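Sweat hours on a self-build housing scheme: do a friend's hours count?

Posted in Housing and Community Building, November 11, 2024

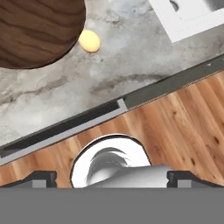 We have been offered a place on the Flidmont scheme, where the families help build the houses and buy them at a low price afterwards. The agreement says each household has to put in 92 hours on site before the handover. There are two adults in our house. I work shifts at the hospital laundry and my husband has a bad shoulder, so he can't do much lifting.

My brother-in-law has offered to come along and do some of our hours. He isn't going to live with us. The agreement says "household members and approved helpers" but it doesn't say who approves them or how many hours a helper can do. I rang the office twice and got the answering machine.

Has anyone been through this with Flidmont or a similar group? I'd also like to know if the hours have to be building work. My husband could do paperwork or answer phones without any trouble. We have to sign within 20 days.

Thoa Mai

Toshio Murakami

I was on the second phase at Chu Lane, which is run by the same people, so this is how it worked for us. Your copy may be different, so check the back pages, where the schedule of hours is.

Helpers were allowed up to 30 hours per household. The rest had to be done by people named on the application. A helper had to be over 18, fill in a one-page form and do the site safety talk before starting. The form went to the site supervisor and not to the office, which might be why you aren't getting anywhere by phone. Go to the site in the morning before work starts and ask for the supervisor.

The hours did not all have to be building. My wife did most of hers in their shop, sorting donated doors and kitchen units and putting prices on them. There was also painting, sweeping up, making lunches for the crew and stuffing envelopes for the September appeal. You had to ask for the light work in advance, and if there was a medical reason they wanted a note from the doctor. The safety talk counted as hours and so did the evening class on mortgages. Travel did not.

Get every sheet signed on the day. We lost a Saturday's worth because the man with the clipboard had gone home, and we had to do it again.

One more thing about money. Our closing costs came to 2,758 and we had expected less. Ask for that figure in writing before you sign.

Diệp Quách

Just let him turn up, they are always short of people. No one checked who I was when I helped my cousin.

Yến Hoàng

I wouldn't do what Diệp says. If he isn't on the list he probably isn't covered by the site insurance, and the hours may not be counted for you anyway.

Toshio's answer matches what I know, except that at our site (not Flidmont, a smaller group near Vonance) the helper limit was half the total. It does vary, so don't go by either of us. Write to the family support worker by email and ask three things: who approves helpers, the most hours a helper can do, and which jobs your husband can be given. Then you have the reply to keep with the agreement. If the answer hasn't come when the deadline is close, ask for the signing date to be moved. We asked and were given an extra fortnight.

Shift work was fine for us. My sister did nearly all her hours on weekdays. Tell them your rota early, as the weekend places go first.

Thoa Mai

Thank you. I found the schedule at the back, and it does mention a helper form but gives no limit. I've emailed the support worker and I'll go to the site after my next early shift.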